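Shop tips from the robot club, round two

Quick one tonight, I have a parts order to finish. People kept asking for the list after the last meeting so I'm typing it up while I still remember. Most of it works for any garage or basement bench, robots or no robots. Skip what you don't need.

Tables first

White tops. If you have a choice, white. Drop a black M3 screw on a black bench mat and say goodbye to it. On white you see it right away, also every pencil mark and every smear of grease, so wipe down at the end of the night. Dish soap and warm water, squeezed out rag. Pencil comes off with a melamine sponge, go light, those things are basically sandpaper.

Superglue drips: leave them alone till they're hard, then a plastic scraper held flat. Acetone will take the gloss off a lot of tops. Test underneath first. We did not test underneath first.

Wobbly leg? Don't fold up paper. Cut a square of old bike tube, stack 2 if you have to. Recheck after a week.

Trays

Plastic trays with a lip all the way around. Cheap, washable, stackable. Restaurant supply has better ones than the craft store and they cost less. Anything that sheds screws gets worked on inside a tray. Anything with grease on it, same.

Pick one color for "in progress" and stick to it. Another color for "done, put away." Labels fall off and the new kids don't read them anyway.

To clean: dump, tap upside down over the trash, wash, and let it dry ALL the way before metal parts go back in. Stand it on its side against the wall. Had a tray of bearings go orange over one long weekend, that was my fault.

Small parts

Egg cartons are fine for one evening. Not for storage, the first person to bump it wins a puzzle. Use lidded pill organizers, the weekly kind. Write on the lid with paint marker. Regular marker wipes off with hand sweat by about the third meeting.

Magnet in a sandwich bag, drag it over the floor, turn the bag inside out over the tray, pull the magnet away. Screws fall in the tray. Does nothing for brass or aluminum so keep a flashlight handy and lay it flat on the floor, long shadows show you everything.

A muffin tin is good for taking something apart in order. First cup, first screws out. Go around. Put it back together backward.

Wood blocks for practice pickups

Everybody wants to start with something fancy. Start with plain wood. We cut ours from leftover pine, sanded to 100 grit and stopped there. Smoother than that and the fingers slip, rougher and you get splinters in the pads. No paint, no varnish. Break the sharp edges with two strokes of the sanding block, each edge.

Cut extra. They go home in pockets.

If the grip still slides, wide rubber band around the fingers (broccoli bands are the best, save them). Change the bands when they go shiny. Don't use foam tape, the sticky creeps out the sides and then you're cleaning goo off everything with rubbing alcohol.

Set the block on a scrap of shelf liner while you're learning. Pull the liner out later when the moves are good.

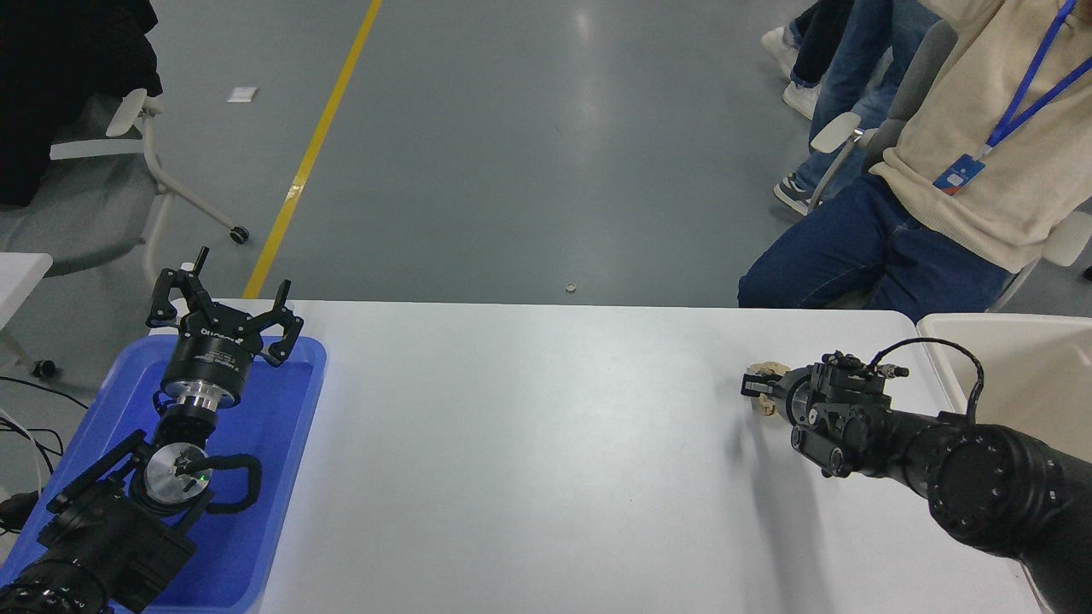 Pickup work at the white table, left arm parked in the blue tray.

Arms

Go slow. Slower than that. The speed setting on the Hikine software goes back to default every time you restart it, so look at it EVERY time. I put a sticky note on the monitor.

Hand near the stop button for the first run of anything new. One person on the stop, one on the laptop, everybody else back and hands off the table. If you need to move the block, pause first, then reach. No "I'll just nudge it."

Wipe with a dry microfiber. Nothing sprayed straight on, ever. If there's a real mess, a barely damp cloth, power off, keep away from the joints. Old soft toothbrush for dust around the bolt heads and brackets. Canned air just moves it deeper.

Check the gripper screws before each session. Finger tight plus a small turn with the right driver. A dab of blue threadlocker if one keeps backing out, the blue, the red is forever.

Write the program name on the sign-out sheet. "test_final_new2" is not a name.

Cables

OK so cables are where we are worst. Do as I say.

Velcro straps, not zip ties, on anything that moves or that you'll change later. Zip ties cut the jacket if you crank them, and then there's the snipping-it-off part where somebody nicks the wire. For moving joints leave a loop. Bend the joint by hand through its whole travel with power off and watch the cable. If it goes tight anywhere the loop is too small. If it snags on a corner it's too big or it's in the wrong spot.

Tag both ends. Bread bag clips work great, write on them with the paint marker, snap on. Tag it BEFORE you crawl under the table.

Power strip goes up on the table leg, off the floor. Mop water. Screw it to the underside or use the hook kind.

Extra length: figure eight, not a tight coil, strap in the middle. They come undone without knots.

Floor

Sealed floors are easy but slippery with sawdust on them. Sweep before you mop or you make paste. For tape gunk, a little cooking oil on a paper towel, wait ten minutes, wipe, then dish soap to get the oil up. Do not skip the soap, you will skate.

If you're marking off a no-walk zone: paint lasts, tape curls. If you must tape, clean the strip with alcohol first, press it down with the back of a spoon, and trim the ends at an angle so shoes don't catch them. Yellow shows up best on gray.

Chair casters pick up hair and thread. Flip the chair, seam ripper down both sides of the wheel, pull it out with tweezers. Takes a minute per wheel. Roll much better after.

People stuff

Sleeves pushed up if you're at the arms. Long hair back. Lanyards tucked in or off when you lean over anything that moves. Closed shoes, always.

Jackets and bags go on the hooks please. I know. I know everybody uses the chairs.

Drinks on the windowsill. Lid or no lid, windowsill. We lost a keyboard in October to iced tea and I'm still finding sticky keys on the spare.

Charging and batteries

Charge while somebody's in the room. Timer on your phone. Battery that looks puffy goes outside in the metal can with the sand and you tell me, doesn't matter whose fault. Masking tape on each pack with the date you started using it. Don't store them full, don't store them flat, half is good.

Coin cells: tape over both faces before they go in the recycling jar.

Before the Rolemberg meet

Packing list, because last time was a mess:

spare fingers for the gripper, both sets
hex drivers, the good ones, in the roll
velcro straps
laptop charger (!!)
printed copy of the program, paper, since the gym wifi is no use
blocks in a zip bag
microfiber cloths
snacks with no powder on them. No cheese dust near the grippers

12 teams are signed up so pit tables will be tight. Bring one bin per table and slide it underneath. Clear tape over the printed sheet so it survives the day. Wrap drivers in a dish towel, it doubles as your work mat.

Lovely Abella is driving the bigger stuff over so get it to the side door by the night before. Not the morning of. Pad it with old bath towels, bubble wrap builds static and pops anyway. Arms folded down, straps over the thick part, never over the wrist or the gripper.

Odds and ends

Rubbing alcohol gets paint marker off if you mess up a label. So does dry-erase marker scribbled on top, wipe fast.

Squeaky vise: one drop of oil, work it back and forth, wipe off the extra. One drop.

Bar of soap on wood screw threads before driving into hardwood. Candle stub does the same.

Stripped screw head, wide rubber band between driver and screw, push hard, turn slow.

Keep a box of dead pens next to the trash, the barrels make good little spacers.

Ignacio's hardware on the corner will cut dowel for free if you ask before closing. Privport shipping takes forever so order finger pads early.

More next month, the glue section got too long and I cut it. If your tip isnt here send it again, I lost a bunch of emails.

Posted 03/08/2019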